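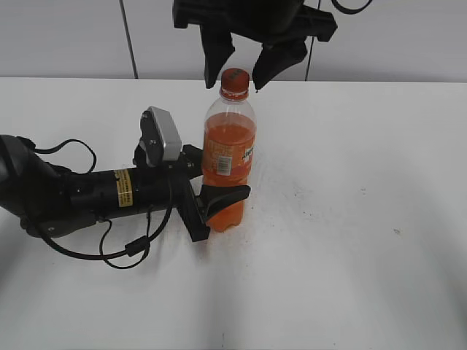 A reader in Carkovthorpe wrote in to ask why her half-finished orange drink goes flat by Friday when she screws the cap down as hard as she can. Force doesn't help much, she was told by three other readers, and she should look at the thread first.

How to reseal a plastic drinks bottle

1. Stand the bottle upright on a flat, hard surface. A tablecloth lets it slide.

2. Wipe the neck and the inside of the cap with a damp cloth. Dried sugar stops the cap from seating.

3. Hold the bottle low down with one hand. If you squeeze the middle, the drink rises and spills over the neck.

4. Set the cap on level and turn it backwards until you feel a small click. Now turn it clockwise until it stops, then a touch more.

5. Tip the bottle over the sink for around 8 seconds. If it drips, take the cap off and go back to step 4.

Keep fizzy drinks in the fridge door, upright. Still drinks keep for as long as the label says once opened.

Filed under: Kitchen basics, Karkdale Household Pages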